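## 4. Gathering demonstrations outside the lab

Most of what our policy knows, it learned from people walking around with a gripper in each hand. We wanted examples from real rooms with real clutter and uneven light, and hand-held grippers made that possible on a small budget. A new collector at the Nilix site could start recording useful episodes within 30 minutes of picking up the tools, and that speed shaped the whole project!

### 4.1 Sites and episodes

We collected 1739 episodes across 12 rooms, split between the Nilix and Ondley buildings. Each episode covers one short task, such as moving a cup, opening a drawer or passing an object from one gripper to the other. Collectors chose their own starting position and were asked to vary it freely. We gave no script for hand speed. The spread in the data is wide as a result, and we were delighted to see how well the policy coped with it – slow, careful grasps and quick ones both turned out to be useful.

Every session began with a short calibration pass. The collector brought the two grippers close together, opened and closed the jaws three times, and then held still while the tracking settled. Episodes where tracking dropped out were removed before training (the filter is described in Section 5).

### 4.2 What the wrist view contains

The wide lens keeps the jaws and a large part of the room in one view. This matters a great deal for two-handed work, where the other gripper often comes in from the side. Figure 3 is from a long room with a brick wall.
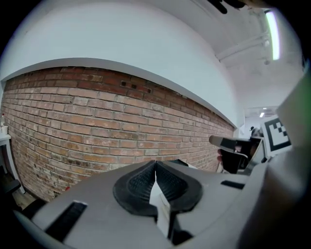
*Mevberg Cisternas, data collection lead*

**Figure 3.** Wrist view with the ribbed jaw pads in the foreground. The second hand-held gripper and a square marker are at mid-right.

Straight lines bow strongly in this view, as the brick courses show. We tried flattening the images first and found no gain, so the policy trains on the raw view. Lighting was left as it was in each room, ceiling lights included, and we plan to add darker rooms in November.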